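Buy the boring bits first

By Femi Adebisi, January 19, 2020

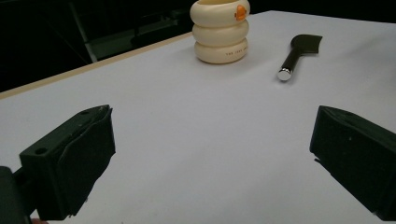 What the money went on

Every November I get to write the equipment list for our little kitchen-robotics group at Sultberg, and every November I get it wrong in the same direction. I go for the arm. Everybody goes for the arm! It's the big shiny line at the top of the quote, and you can point at it when people visit.

Last time the arm and its controller swallowed most of the budget, and we had 46 pounds a month left for everything else. Finger pads, screws, spatulas, things to pick up. If you've ever watched what the pads go through (they fray, they go ragged round the edges, somebody has to peel them off and stick new ones on) you'll know how far that gets you. We ordered 40 from Jarko and I thought I was being greedy. They didn't see us through to spring.

So my view now, and Quang Hoàng has argued with me over it through several lunches, is that you should price the small stuff before you even open the arm catalogue. I'd put 35 per cent of the total aside for it. Quang thinks that's mad and says a better arm wears its parts less. Maybe so, but I'd still take the cheaper Akpan model and a full cupboard.

And please, put hand-held grippers on the list. We bought 2 and they've done more useful work than anything with a motor in it. You need a table, a few ordinary kitchen things and a person with a free afternoon. I'm asking for more of them this year, plus a second table.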